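Preguntas frecuentes sobre el alquiler de menaje

Bermúdez alquila vajilla, recipientes y mesas para comidas de grupo. Estas son las dudas que más nos llegan.

¿Cuál es el pedido mínimo?
No hay mínimo de piezas, pero el alquiler se cobra siempre por 2 días.

¿Con cuánta antelación hay que reservar?
Con 48 horas. En abril conviene hacerlo antes – es el mes de las comuniones y se agotan las mesas.

¿Puedo apilar los recipientes al guardarlos?
Sí, siempre que estén vacíos y secos. Los cuencos pequeños pueden ir boca abajo sobre los recipientes cuadrados.
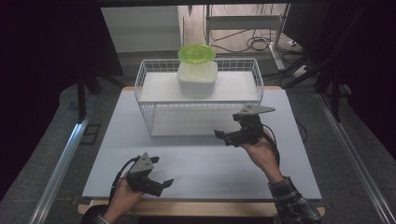
Cuenco verde translúcido boca abajo sobre un recipiente cuadrado.

¿Tengo que devolver el menaje lavado?
No. Basta con retirar los restos de comida. El lavado va incluido en el precio, salvo en la tarifa Mistine.

¿Qué es la tarifa Mistine?
Una tarifa reducida para asociaciones. El cliente recoge, lava y devuelve el material en nuestro almacén.

¿Se puede usar el lavavajillas?
Sí, hasta 70 grados. Los plásticos van en la bandeja superior y las tapas aparte.

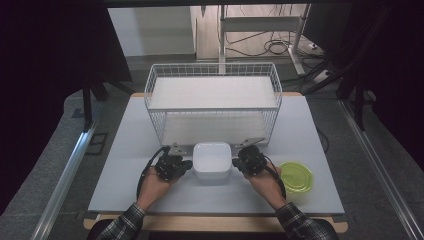

Recipiente blanco y tapa redonda verde sobre la mesa.

¿Qué pasa si se rompe o se pierde algo?
Se descuenta de la fianza según la lista de precios que acompaña al albarán. Las tapas se cobran por separado.

¿Hay fianza en pedidos grandes?
Sí. A partir de 2000 piezas se firma un contrato aparte y la fianza se paga por transferencia.

¿Entregan a domicilio?
Entregamos en Brasow – los sábados solo por la mañana. Para otras localidades, consulte el precio del transporte.

Última actualización: 23/6/24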